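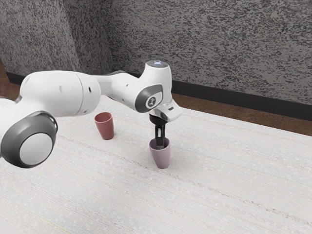

Can a success rate measured in simulation tell you how well a grasping policy will do on a real arm?

Only partly, and only if you know which of the policy's wins depend on the simulator being generous. The rest of this page is a way to find that out before you spend money on hardware time.

I get sent a lot of sim results for cup picking. They usually come as one number with a plot, and the number is usually high. I don't trust it, and after going through the steps below with Nollow, our own policy, I trust it less. You can do the whole check in a day if your simulator lets you save states and replay them.

What you need

A trained policy with a fixed checkpoint. A simulator you can script (I use Kairys, but nothing here depends on it). A view of the whole arm and table, plus a close view looking down at the work. Disk space. Patience with log files.

Step 1. Freeze everything

Write down the checkpoint, the physics step, the friction values and the random seed list. If somebody on your team tunes friction halfway through, start over. We had to, on a Saturday, and the old numbers went in the trash.

Step 2. Define success before you run anything

"The cup was lifted" is too loose. Lifted how far, and for how long? Our definition was that the cup clears the table, stays clear for 2 seconds, and the other cup is still upright at the end. That last condition cost the policy more than I expected. The training reward had never asked about the other cup, so there was no pressure on the policy to leave it alone.

Whatever you pick, put it in a text file with a date on it and don't touch it once you've seen results. Jamila Cassim, who reviewed our first draft, asked to see ours. Ask for other people's.

Step 3. Check what the policy can see

Open the close view and step through it slowly at full size. Thumbnails hide the problem.

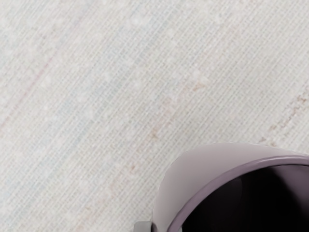
Close view from above: woven surface, with the lavender cup at lower right.

Ask yourself how much of the target the policy has to work with, and how much of its input is table. A policy that takes in a lot of background can learn to lean on it. The test is cheap: swap the tabletop texture, change nothing else, and rerun the same seeds. If the score moves a lot, part of what you measured was knowledge of your tablecloth.

Do the same with cup color. Then do it with both together, which people tend to skip. A policy can survive each change alone and fall over on the pair.

Step 4. Replay the wins

Most teams watch failures. Watch the successes too, at quarter speed, and sort them into piles. I use three labels: clean, lucky and suspicious. Clean means the fingers went where they should and the cup followed. Lucky means the cup got bumped into a good position. Suspicious means the contact looks wrong, such as a finger sinking into the wall of the cup or a cup that sticks when it should slide.

Grasps that work from inside the mouth of a cup deserve extra attention. The fingers press outward on a curved wall, the contact patch is small, and simulators disagree with each other about what happens next. A cup may hang at a tilt for as long as you like in one engine and drop out in another. 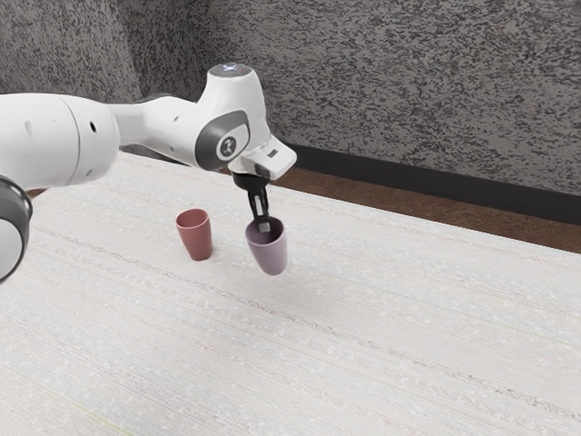 So rerun the suspicious pile with lower friction and a smaller physics step. We took 21 wins from Nollow that I had marked suspicious and replayed them this way. Of those, 12 no longer met the success definition. I can't tell you that all of those would fail on a real table. I can tell you I wouldn't put them in a headline figure.

One warning about replay: if you only play back recorded joint commands, you are testing the motion and leaving the policy out of it. Run it both ways and label them separately. Seed 2045 failed under plain playback and passed when the policy was allowed to react, and for a while I had it in the wrong column.

Step 5. Report the piles

Give the raw success rate, then the rate with suspicious wins removed, then the rate under the texture and color swaps. Say how many people did the sorting. If it was one person – in our case it was me – say that as well, because "suspicious" is a judgment call and mine is harsh.

What this won't tell you

It won't predict a real success rate. I've seen write-ups, the one for Valo among them, that treat a friction sweep as a stand-in for hardware trials. A sweep only covers the kinds of error you thought to sweep over. Cable drag, a sensor that lags, a cup with a bit of dish soap on it: none of that is in there unless you put it in.

It also won't rank two policies that score close together. We tried with Nollow and an older baseline called Fuvach, and the order flipped when I resorted the piles after lunch. I left the comparison out of the report.

If your rate barely changes after all of this, check that your texture swap loaded. Ours didn't the first time.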